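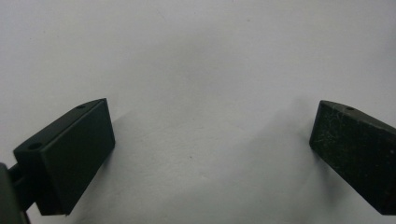 Mostly white, with a bit of very dark green.

I've been meaning to write up my first stretch of paid wiki work since July, and every time I sit down to do it I end up tidying my notes instead, so tonight I'm just going to type until it's done. A few of you asked in the comments how a person ends up being paid to edit reference pages, and whether the money is any good, and whether it gets dull. The answers are by accident, sort of, and yes but only on certain days.

For anyone new, I live in Grevstead, I worked in the records office of a hospital for a long time, and I now do bits and pieces from the spare bedroom. One of the bits is Willby, a wiki of small museums and private collections: where they are, when they open, what they hold, who you write to if you'd like to see something that isn't out. It began as somebody's hobby list and grew. A small outfit called Laltico pays for the upkeep these days and hands out the work in batches to people like me.

I had been fixing things on Willby for free for a good long while before any of that. I'd visit a lace museum or a tractor shed, come home, see that the opening hours on the page were four years out of date, and correct them with a cup of tea at my elbow. It was a very pleasant habit! Then a note turned up on my talk page asking if I'd like to do the same thing for money, and I read it three times and went to hang the laundry out while I thought about it.

My first batch was a straight data entry job. There were 2,543 old entries sitting in a spreadsheet, left over from a printed directory, and each one needed checking against whatever was already on the wiki and then either merged, added as a new page or marked as closed. Laltico offered a flat rate per entry or an hourly rate, my choice, and I picked hourly. I'd pick it again. Some of those entries took me half a minute and some took most of a morning (there's a collection of ship models that has moved buildings five times and changed its name at every move, and I know more about it now than I know about some of my cousins).

The whole batch came to 136 hours. I know that figure exactly thanks to Galanis, the little timer program we're asked to use. You press the button when you start, press it again when you stop, and type a few words about what you did. I resisted it at first. I'd spent years clocking in and out and I felt I'd earned the right not to. But I've come round to it, mostly for the notes. Mine started out very proper, "merged entries, section C," that kind of thing, and by the third week they said "museum of buttons, AGAIN" and "is this a museum or a man's house." They still get approved.

What I hadn't expected was how much the timer would change the way I work. When I was editing for free I'd wander. I'd look up one museum and finish the evening reading about canal locks. With the button running I felt guilty about the canal locks, so I began keeping a list of things to read later, off the clock. The list is very long now and I've read maybe a tenth of it. I do miss the wandering a bit. On Sunday evenings, or whenever the house is quiet, I still edit Willby with the timer off, and I try to stick to pages that aren't in any batch so that the two things don't get muddled.

Now, money, which I know is what several of you really wanted. The first invoice, for the opening part of the batch, was $596. I was slow at the beginning, slower than I like to admit, and I also stopped the clock every time I had to work out how the templates behaved, which I've since been told I shouldn't have done. Learning the templates counts. If you take on this kind of work, leave the clock running while you read the instructions! I lost a fair few hours that way out of plain politeness.

The payment arrived without any fuss, although it took a while, and I had to send the invoice twice on account of putting the wrong month on it. After that I made myself a small template of my own, with the month in big letters at the top.

One thing I'd like to see done differently is the public log. Every paid contributor's batches are listed on a page that anybody can read: what the work was, how many hours, how much was paid. In principle I'm all for it. I like knowing where a project's money goes, and if I were donating I'd want to see it. But it did give me a funny turn the first time I saw my own hours up there next to those of a person who had done a similar batch in far less time. I closed the page and baked something. Later I looked properly and saw that their batch had been mostly pages that already existed, so it wasn't the same job at all, but the log has just one column for "type of work" and we were both down as "data entry." A second column for how messy the source was would help everyone, I think. I've suggested it on the discussion page and had 2 replies, both friendly, neither one a yes.

As for dullness, it comes in patches. There's a kind of afternoon when every entry is a closed museum with a dead phone number, and you mark them off, closed, closed, closed, and it begins to feel a little like clearing out a relative's address book. On those days I stop early. Then you hit one that everybody had down as closed and it's still going, open on summer afternoons if you ring first, with a telephone answered by a very surprised woman who wants to tell you all about the clocks. I talked to her for forty minutes. I left the button running for the first ten, the part where we did the opening hours, and the rest was my own time and well spent.

Laltico has sent over the outline for another batch, which is prose this time: writing short introductions for pages that have only a table on them. The rate is a little higher and the deadline is loose. I've said yes to the first section and asked to see how it goes before I take any more. I'm a slow writer, as you can tell from the gap between posts.

If you've done anything similar, for a wiki or a catalog or an archive, I'd love to hear how you were paid and whether your hours were public. And if your town has a small museum that's missing from Willby, leave the name in the comments and I'll add it, timer off.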